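Section 4: Setting Up the Pretend Tea Table

Now for the fun part! By this point you have unpacked the Festier play set, washed the pieces that can be washed, and picked a table. This section walks you through laying out your very first tea party, from the bare tabletop to the moment the guest of honor arrives for supper. Once you've done it a couple of times you won't need the steps at all (and the children will be correcting you anyway).

4.1 Before you start

You will need:
- one table at a height your child can reach comfortably, at least 600 mm deep
- one plate
- one mug
- one small pumpkin, real or pretend
- one soft toy to be the guest

The Travadden storage box holds all of this with room left over for a second guest. If you bought the larger box, order code 3597, lift out the inner tray first and put it to one side. You'll want it again at clean-up time.

Note: A pale tabletop is lovely for this, as every color stands out against it. Tables with a curved or wavy edge are fine too, but please read the caution under 4.2.

4.2 Laying the table

1. Wipe the tabletop and let it dry completely. Plates slide on a damp surface, and small hands push harder than you expect!

2. Set the plate in the middle. Any plate without sharp edges will do. We like a low rim, so a toy can lie across it comfortably without tipping.

3. Stand the mug toward the back, on the left or the right. Turn the handle to face the plate. Left-handed children often prefer the mug on the left, but let them choose.

4. Put the pumpkin on the same side as the mug, a little nearer the front. Striped ones are our favorites, but a plain orange one looks just as cheerful.

5. Leave the space on the other side of the plate clear. You'll need it for the storybook in 4.4.

Caution: On a table with a curved edge, the usable space is smaller than it looks. Keep the mug a full hand's width in from any curve, and never use a glass or china mug with children under three.

Caution: If your pumpkin is a real one, check the underside every morning. A soft spot means it goes straight to the compost.

4.3 Seating the guest

This is the step everyone waits for, so slow down and enjoy it. Our test families tried bears, rabbits, a very large snail and all kinds of other guests, and there is no wrong answer. For the first party we suggest a soft, floppy toy small enough to lie across the plate with its head at one side and its feet at the other.

1. Ask your child to introduce the guest by name. Say the name back, and say hello!

2. Hold the toy with both hands around the middle.

3. Lower it gently onto the plate, tummy up. The head may rest over the rim.

4. Let go, and check that the plate stays flat on the table.

The plate with a pink beaver on it, and the plate bare:

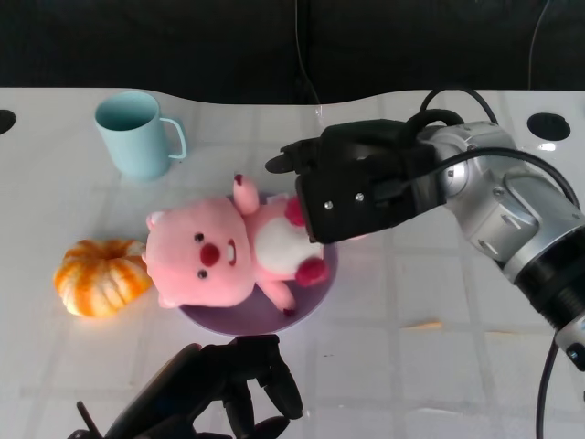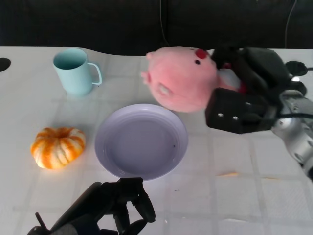 If the toy keeps rolling off, try turning it so its widest part sits in the well of the plate. Long-tailed toys do better with the tail tucked underneath. Very stiff toys can be stood beside the plate instead, and your child can feed them from there.

Note: Ullia dress-up napkins (sold separately) make a sweet blanket for a guest who is lying down. Fold the napkin once and lay it over the feet.

4.4 Running the party

1. Start the timer, if you are using one. Parties of 17 minutes went down best with our youngest testers, while older children were happy with 30.

2. Pour the pretend tea. Make the noise! A good long glug is half the joy of it.

3. Open the Lūse storybook to any page and prop it in the clear space next to the plate. Each page gives the guest something new to ask for, and your child decides whether to say yes.

4. When the guest has finished, swap it for another toy, or change one thing on the table (bring the pumpkin across, turn the mug around) and ask your child to spot what's different.

Caution: Use pretend tea only when soft toys are at the table. If you want real drinks, move the toys to a chair first.

4.5 Clearing away

1. Say goodbye to the guest and put it back in its usual spot.

2. Stack the mug on the plate and carry them together, or let your child take one at a time.

3. Return the pieces to the box with the plate at the bottom. If your box has the inner tray, the mug goes in the deep corner.

4. Wipe the table again.

For washing soft toys and replacing lost pieces, see Section 5.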